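Rilari Handling Cell: Progress Report to the Stavel Fund
Reporting period ending 01/07/2025
Prepared by Máté Pap

Status

The cell is running again after the wrist rebuild. We are behind on transparent parts and on schedule with everything else. Spending is within the amount agreed for this period, and we are not asking for a change to the budget or the end date.

Work on the arm

Most of the period went to the wrist joint. In the last report we described a small amount of play in it that showed up as a drift in where the fingers closed. We first tried to correct this in software by adding an offset after every warm-up. That worked for a day or two at a time and then the offset was wrong again. Thu Hứa took the wrist apart and found a worn seal and a bearing that had lost most of its grease. Both were replaced with parts from Tkachuk. The joint has been checked every morning after that and the drift has not come back.

While the wrist was open we also rerouted the camera cable. The old route bent it sharply every time the arm turned past its side position, and the picture dropped out now and then. The cable now runs in a looser loop and is tied at two points instead of four. We have had no dropouts with the new route.

The arm was out of service for 11 working days. Seven of those were spent waiting for the bearing. We now keep one spare bearing and two seals on the shelf.

Gripper

The parallel gripper was cleaned and its finger screws were tightened and marked with paint, so a loose one can be spotted without a tool. The metal fingertips were filed lightly where they had picked up burrs. After refitting we ran the open and close cycle 455 times with nothing between the fingers and saw no change in the closing position.

One point still needs work. The gripper's closing force is set by a single value for all parts, and the value that suits solid blocks is too high for thin plastic. For now Thu changes it by hand before each session and writes it in the log. A lookup by part type is planned, but it depends on the controller update from Vasov — we have a test copy and have not installed it yet.

Calibration

The wrist camera was calibrated again after the rebuild. We also wrote down the whole procedure, which until now was mostly in Thu's head. It takes one person a little under an hour. It should be repeated whenever the wrist, the camera mount or the fingers are taken off, and once a month otherwise.

Trials

We logged 1,694 grasp attempts in the period, nearly all of them after the arm came back. With opaque parts, 88 percent of the attempts ended in a clean lift. This is slightly better than before the wrist repair, and the misses are spread more evenly across the table, as we would expect with the drift gone.

Clear covers are the weak spot. The camera finds the reflections more easily than the edge, and the software sometimes takes the object behind the plastic as the target. When that happens the arm goes to a position that is wrong for the cover and out of reach for the object. We have started a set of sessions on this problem alone, with the fingers open at the start of the approach and the speed reduced.
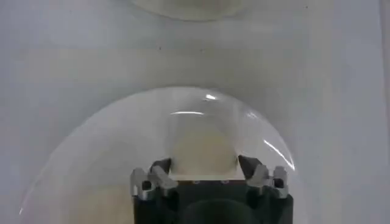 Wrist camera view with the gripper open at the clear dome. The beige object shows through the clear wall, and the bright streaks are reflections.

We have tried two changes so far. Turning down the camera exposure made the highlights smaller but also made the rim harder to find. Moving the lamp farther to the side helped more, though we have too few attempts to give a rate. We will include one in the next report.

Risks

The controller update is the main one. If it changes how the gripper reports its position, the calibration and part of the logging will have to be redone. We plan to install it at the end of a week and keep the old version ready to put back.

Next period

Install and test the update. Add the force setting by part type. Finish the clear cover sessions with the lamp in its new position, and open the wrist once more in August to look at the new seal. Thu will also train a second person on the calibration, so that the cell does not stop when she is away.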